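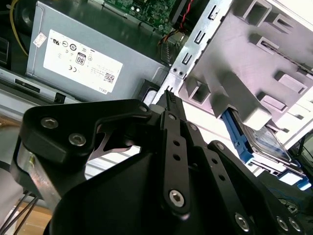 Wrist cam, Fustex gripper inside the Dell case, fingertip up beside the drive cage. Blue rails at right are the target.

Clomden Robotics Club, teardown project notebook
January 2022, bench log, second half of winter break

We got a finger in!! Writing this up while I still remember what we changed, in what order, and which of it probably mattered.

For anyone catching up after break: the job for the February meet is to get the hard drive out of a desktop tower with no hands in the case. Side panel already off, drive cables already unplugged by a person, everything else as it came from the surplus pile. Arm goes in, squeezes the blue plastic rails, pulls the drive, puts it in a tray. Time limit is 10 minutes from the start call. Bushra Rana and I have the gripper and the approach paths, the others have the tray, the arm mount and the operator screen.

Where we were before break: the gripper worked great on a loose drive on the bench and was hopeless in the case. It would come in over the power supply, the wide finger plate would land on something, the arm would keep pushing, and the Tarar controller would fault out on force (as it should). We had been blaming the path. I now think it was mostly the tool angle, and we could have found that out in October if we had looked at the wrist video for longer than a minute at a time.

What we changed

1. Tool angle. The old approach came in square to the open side of the case. Bushra's idea was to roll the wrist so the long perforated bar leads and the broad plate trails over on the power supply side. That gives the tip a lane between the supply and the drive cage. It looks wrong on the camera, everything is tilted, and the first time I drove it I steered the wrong way twice. After a few runs you stop noticing. If you are new to the stick, jog slowly and say the direction out loud before you move. I'm serious, it helps.

2. Narrow tip. We swapped the blunt rubber tip for the narrow one. Less grip surface, but it fits in places. I was sure we would miss the rubber and so far I don't, at least for reaching. Squeezing is another story, see below.

3. Pivot screw. The big hex screw at the bottom of the long bar had been backing itself out. You could feel slop in the tip if you wiggled it by hand with the power off. Cleaned the threads, a drop of the blue threadlocker, tightened until the linkage just started to feel stiff, then backed off a hair. Please don't crank this one down. If it's too tight the finger drags and the motor current goes up, and then we chase a fake contact signal for an afternoon (ask me how I spent the afternoon before that).

4. Speed cap inside the case. Bushra set a slow zone on the Tarar that starts at the plane of the open side. It's in the config as case_slow. Outside it the arm moves at its usual speed. I thought this would eat our time and it costs almost nothing, the reach is short.

Run notes

Our goal is 100 logged reaches before we let ourselves start on the pull. We are at 58. A reach counts as good if the tip gets to the touch point next to the drive cage with no force fault and no re-aim from the operator. I'm not writing a success rate here, because the early ones were with the old tip and the numbers would be mush. Bushra is keeping the sheet and marks the tip type in its own column, so we can split it later.

Things I saw while driving:

– The cage is a better landmark than the drive. It's big, pale sheet metal, and the row of tabs and slots down its left edge makes a line you can steer against. The drive itself sits lower, tucked under it, and you lose sight of where you are if you stare at the blue.

– The blue rails are still a gift. Whoever chose that color for parts you're supposed to touch, thank you. The simple color threshold that the first-years wrote picks them up well under the bench lamp. Under the ceiling lights alone it gets patchy, so lamp on for every run, same spot, tape marks are on the floor. Don't move the lamp to read your phone.

– The white label on the power supply is a nuisance for the auto exposure. When it fills more of the view the camera darkens everything else. We locked the exposure by hand and it has been fine. I wonder if we could use the label as a fiducial, it's flat, high contrast and it's got a QR code on it. But that only helps on this model of case, and at the meet we get whatever they hand us. Parking this.

– Red and black wires near the top of the cage. Keep the tip away from them. On one early run I came in high and hooked a wire with the tip, felt nothing on the stick, and only caught it when Bushra yelled. No damage that we could find. New rule: approach low, and if the tip goes out of sight behind anything, stop and back out the way you came. Backing out blind in a new direction is how you pull a connector off a board.

– The motherboard side is off limits altogether. I added a keep-out box in the config with plenty of margin. It will feel too big. Leave it.

The squeeze problem

Now the fun part. To free the drive you have to press the rails inward toward the drive and then pull. By hand it's thumb and finger, one motion, you don't even think about it. For the gripper it's two separate jobs: get one finger on each side, and there isn't much room on the side toward the cage. The tip gets there. The other arm of the linkage wants to be in the same place as the lower part of the case when we open wide enough to straddle the drive.

Options we sketched on the whiteboard (photo is in the shared folder, my handwriting, sorry):

a) Offset tip. A printed piece that bolts into the holes in the bar and hooks around sideways, so the linkage stays out of the way while the contact points line up. The holes are already there, that's the nice part, we can try positions without making new bars. Bushra has a cardboard mockup and it clears. Cardboard bends where plastic won't, so I'm only half celebrating.

b) One rail at a time. Press one side, nudge the drive forward until it unseats, then press the other side. I tried this with my own hands, one finger only, and it sort of works if you hold light tension on the pull. Needs no new parts. Needs a much better operator than me.

c) Come from the front of the case. Blocked unless we take the bezel off, and I don't think the rules let us.

We're going with (a) and keeping (b) as the backup plan. First print is queued on the Drunen, the one by the window, and not the old machine, which has been underextruding again. Print flat, bar side down, layers running along the hook. I drew it with a fillet at the inside corner after the last bracket snapped right there.

Camera stuff

The wrist cam placement is so much better than the tripod we used in fall. You see the linkage and the work together, and when the tip touches you can see it touch. The cost is that the gripper takes up the lower part of the view, and whatever sits behind the housing you have to remember from the way in. I'd like to try shifting the camera mount up a little. The bracket has slots, so it's a loosen and slide. But if we move it, the hand-eye calibration goes, and I don't want to redo that before we finish the reaches. After 100.

Wipe the lens before each session, there's a cloth in the drawer with the hex keys. Two runs looked foggy and I went hunting for a focus problem, and it was my thumbprint.

Also, cables. Keep them run down one side and away from where the arm swings. I spent a while cleaning this up and the area is nicer to work in now. If you bring in a charger, take it with you when you leave.

Before next session

– Finish the reaches. Anyone trained on the stick can log them, use the sheet, fill in the tip column.
– Check the pivot screw by hand at the start. If it moves, write it down, don't just fix it.
– Pull the offset tip off the printer and test fit on the spare bar first. Spare bar is in the Fustex box on the shelf, along with the short screws.
– Ask the meet organizers whether we can choose which side the case lies on. Bushra is sending the email.
– Somebody please find a second tower with the same kind of rails. I don't want to learn the pull on the only one we have and wear the plastic out.
– Move the keep-out box into the shared config. At the moment it lives only on my laptop, which is bad.

Question for the group: do we want a contact beep? The controller knows when the tip touches, and right now that only shows up as a number changing on the operator screen. A short tone would let the driver keep their eyes on the video. Bushra is for it. I'm for it if there's a volume knob.

One more thing I forgot to put under run notes. On the last reach of the session I let go of the stick with the tip resting beside the cage and we both just watched the video for a bit. The tip held its position, no creep, no fault. In November it would have sagged off before I could get my hand back. I think that's the pivot screw, and I'll run the same hold on the spare bar to check.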